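2020-01-26
By Natalina Melis
6 min read

The control rig at Salalstead is a pair of handles on a bench, each with a trigger under the index finger. Squeeze the trigger and a gripper in the next room closes. Let go and it opens. Tilt the handle and the arm tilts with it, a moment later, so that for the first hour most people feel as if they're working with their hands in syrup.

I had my turn on a gray morning in January. My job was to pick up a yellow plastic block and put it down again somewhere else. I knocked it over, pushed it along the floor, pinched it by a corner and dropped it. On the sixth try I moved it. The system saved all six.

Salalstead is a small company that trains robot arms to clear and sort things left lying on floors. The arms are meant for people who finish buildings: tilers, shower fitters, the crews who come in last and leave offcuts and spacers behind them. It's dull work and it's hard on the knees. It's also hard to write down as a set of instructions, and that is why the company stopped trying to.

"We had a program that handled a clean floor and a square object," says Illero, who runs the demonstrations. "Then somebody put the object against a wall and we had to start over."

So they show the arm what to do. A person drives it through the task by remote control while the cameras record and the software logs where every joint was. Then the person does it again with the object turned a little, or moved closer to the corner. After enough of these runs, called episodes, a model is trained to produce the same kind of movement when it gets the same kind of view.

The floor task has 849 episodes so far. Illero reckons that 700 of them are good enough to train on. The rest were thrown out for long pauses, dropped parts, or an operator who changed his mind halfway through a reach.

The view from the wrist is the one that counts most. Operators can look at a wide shot of the whole room on a second monitor, but most give it up after a day or so. The wrist camera moves with the hand, and the fingertips are always in the picture, so you can judge how far you have to go.

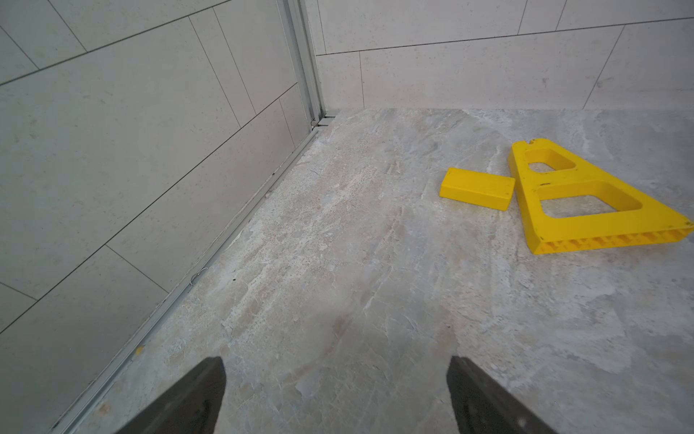
Sukprasert told me that depth is the last thing to come. People line up the fingers with the part very nicely and then close them in the air above it, and the only cure is to do it wrong for a couple of days. Going slower doesn't help much either, because the model learns the slowness along with everything else.

That last point comes up a lot at Salalstead. A robot trained this way picks up habits. One operator used to stop just before each grasp to shift in his chair, and for two weeks the arm stopped there too. Another always came at parts from the left. Her episodes were fine one by one, but the arm trained on them would swing around a long way to reach something it could have taken directly.

The company now rotates its people. There are 12 operators, most of them part time, and none drives for longer than 2 hours at a stretch. They're asked to vary the approach on purpose. Some find this harder than the task itself. If you've found a good way to pick up a flat piece with holes in it, you don't want to be told to find a worse one.

Flat pieces cause most of the trouble in any case. A block has sides to squeeze. A thin frame lying on tile gives the fingers very little to get hold of, and a tip that presses too low scrapes the floor. Operators learn to look for an opening and put one finger through it. Nothing in the software mentions openings. After a few hundred runs the arm goes for them more often than it misses them - that's as strongly as Illero will put it.

There is a second way to teach, which the company uses for short jobs. The motors are set so that the arm goes loose, and a person takes hold of it and walks it through the motion directly. It feels much more natural, and I did better at it. The drawback is that your own arm is in the wide shot the whole time, blocking things the robot will need to see when it works alone. For the floor task they tried it for a week and went back to the handles.

The first customer trial is planned at Fuliscombe, a housing site where the bathrooms are being tiled now. The arm will ride on a low cart and an operator will be on call to take over when it gets stuck. Each takeover will be recorded and added to the training set, so the rooms that give it trouble will be the ones it sees most of.

Before I left I asked to see my six attempts. Illero had already been through them. Five were marked for deletion. The sixth was kept, with a note next to it saying the release was too high.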